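Taking care of your tools and boxes when you move house by car

In September we moved from a flat in the town to a small house in the country, and I had to transport my whole workshop in our own car. It was more than 20 boxes, plus the workbench, and I made six trips with it. I write down what I have learnt, for the people who must do the same and do not want to pay a removal firm.

Begin with the sharp things

Chisels, plane irons and kitchen knives should be packed first, while you are still fresh and patient. I roll every blade in a strip of old towel and put a rubber band on both ends. Do not use newspaper, the edge goes through it at the first bump. My neighbour Spyros Yordanov keeps his chisels in a piece of garden hose that is cut open along the side, and this works very well also for saws.

Write SHARP on the box on all four sides. On the lid it is not enough, the lid is covered as soon as another box stands on it.

Liquids and glue

Oil, varnish and white glue must stand upright. I put them in a bucket and fill the space between the tins with rags. Before closing a tin of varnish, wipe the rim clean and lay a piece of cling film over the opening, then press the lid on it. The tin will close better and you will open it again without a hammer.

Wood glue does not like frost. If you move in winter, take it in the house with you the same evening and do not leave it in the car overnight. I lost a full bottle in this way some years ago. It became like cottage cheese.

Petrol from the lawnmower should be emptied in a proper can before the mower is loaded. Do this outside.

Loading the car

Heavy boxes go on the floor, directly behind the back of the seats. Light things go on top of them, and nothing should be higher than the seats if you have no net or grille. A vice which flies forward when you brake is a very serious thing.

The jars with screws I had first put in one big box, and I could not lift it. Take small boxes for everything that is metal. A shoebox full of screws is already enough for one hand.

For the long pieces (spirit level, clamps, curtain rails) I tie them together with string in three places and wrap the ends with a sock. They lie along the side of the boot. 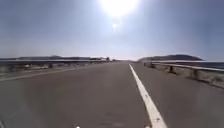 An open road with guardrails on both sides.

On the way, stop after the first 20 minutes and look at the load again. Straps become loose when the boxes settle. Pull them tight one more time and then you can drive without thinking about it. If you hear something rolling, stop at the next parking place and find it.

Drive with more distance than usual. A full car needs longer to brake, and you should also put more air in the rear tyres. The right pressure for a loaded car is usually written on the inside of the driver's door or on the fuel flap.

Unpacking

Do not unpack the workshop in one day. Put up one shelf, take out the tools you need for the house (screwdrivers, drill, hammer, spirit level, tape measure) and leave the rest closed until the workbench is standing.

Cast iron and steel tools should be wiped with a thin layer of oil when they come to a new cellar or garage. Mine was more damp than I expected and my plane had brown spots after one week. Fine steel wool and a little oil took them off.

Keep the towel strips and the rubber bands in a bag. I now use them for the garden shears in winter.

A question from a reader

Liette Chisholm asks if she can transport a pillar drill lying down. Yes, but take off the table and the chuck key, lower the head if yours allows it, and put a folded blanket under the motor. Two people should lift it.

Written by Kirsten Fortin, 6 Jan 2023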